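About the Stekach Group

Who We Are

The Stekach Group is a research group within the Gosselin School of Engineering. We study how robots with two arms and jointed hands can learn everyday household tasks from people. The group was founded by Renata Toledo, who continues to serve as its director. Manon Girard leads the work on learning methods and supervises the group's graduate students.

Our offices and laboratory are located on the second floor of the Plindley Building. Members of the group come from mechanical engineering, computer science and occupational therapy, and all of them take part in recording demonstrations during their first term.

What We Study

Most household tasks require two hands to work in turn. One hand holds or steadies an object while the other presses, turns or pulls. Our central research method, named Zoseno, treats each task as a series of short contacts. A person guides the robot through the task, and the recording is then divided at every point where a hand touches an object or lets it go. The robot learns each of these short parts separately and learns in a later stage how to join them.

This approach allows the group to reuse what has been learned. A part recorded for pulling open a cupboard may serve again for an oven door, provided that the direction of travel is adjusted. The present collection holds 2,000 demonstrations, recorded across 20 household tasks. Each demonstration is reviewed by a member of the group before it is added.

Results to Date

In its most recent study, the group compared Zoseno with training on whole, undivided recordings. The divided recordings gave more reliable results on tasks involving hinged doors and smaller gains on tasks involving cloth. Pouring showed no clear difference between the two methods. The full results, including the tasks on which the method failed, are available from the group office on request.

Work on kitchen appliances began in November and is led by Manon Girard. It covers doors, buttons and dials, which differ widely in the force they require.

Appliance Tasks: Two Hands and a Microwave Oven

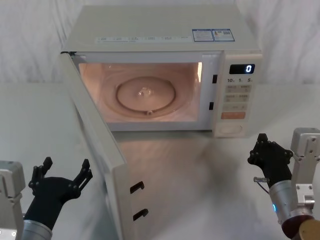

Reading time: 2 min

The microwave oven is one of five appliances in the current study. With the door open, the control panel and the door lie on opposite sides of the oven, and the two hands can be assigned separate work. The task list includes closing the door, placing a dish on the turntable and pressing a chosen key.

Working With Us

The group accepts applications from graduate students once a year through the Gosselin School of Engineering. Visiting researchers are welcome for stays of one term or longer. Inquiries about shared recordings should be addressed to Manon Girard, and all other inquiries to the office of the director.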